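Stilent Opens Shared Kitchen at Ernevdale House

Butcher-block counters and a double sink are at the center of the new room, which opens to residents on 11th October 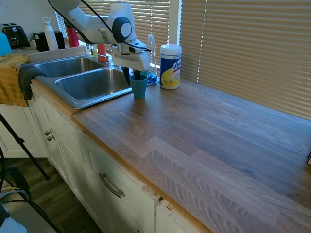
ERNEVDALE – Stilent, the housing company that runs Ernevdale House, will open a shared kitchen on the ground floor of the building this fall. The room is for the use of all residents, including those whose apartments already have a kitchen of their own. There is no charge and no booking is needed for everyday cooking and washing up.

Work on the room began in March. The old cabinets were taken out, the plumbing was moved to the window side, and new counters were fitted by Hultdale, a joinery firm that has worked on two other Stilent buildings.

"People told us they wanted a kitchen that felt like one you would have at home," said Manuela Zanetti, who manages Ernevdale House for Stilent. "They asked for wood, they asked for a proper sink, and they asked for a window over the counter. We tried to start from that list."

The counter is light wood, in butcher-block style. Set into it is a stainless steel double sink with two rectangular basins, one larger than the other, so that dishes can be washed in one and rinsed or left to drain in the other. Dish soap and disinfecting wipes are kept on the counter by the sink. Towels hang at the front, and a two-slot toaster has its place at the back.

Stilent will supply soap, wipes and trash bags. Residents are asked to bring their own food and to label anything they leave in the refrigerator. Cups and plates belonging to the kitchen may be used by anyone but should be washed and put away before the next meal. Items left out overnight will be moved to a shelf by the door.

The wooden counters need a little more care than the old ones did. Hot pans should go on the stove or on a trivet. Spills should be wiped up soon, especially along the rim of the sink. Stilent will oil the wood twice a year, and the kitchen will be closed for one day each time. Notice of the closing will be posted in the lobby.

Ernevdale House has 49 apartments on 3 floors. Until now residents had the use of a small pantry next to the laundry room, with a microwave and a single sink. The pantry will become storage for strollers and folding chairs.

"The pantry did its job, but two people could not stand in it at once," Zanetti said. "I expect the new room will be busy on holidays. We will see how it goes over the winter and change the rules if they need changing."

The kitchen will be open from early morning until late evening. Groups that want the whole room for a birthday or a class can ask at the front desk. Group use is limited to two hours at a time.

A similar kitchen is planned for Messina Court, also run by Stilent. Plans for that room are not yet final, and residents there will be asked for their views before work starts.

Residents with questions about the Ernevdale kitchen can speak to Manuela Zanetti at the front desk or leave a note in the office mailbox.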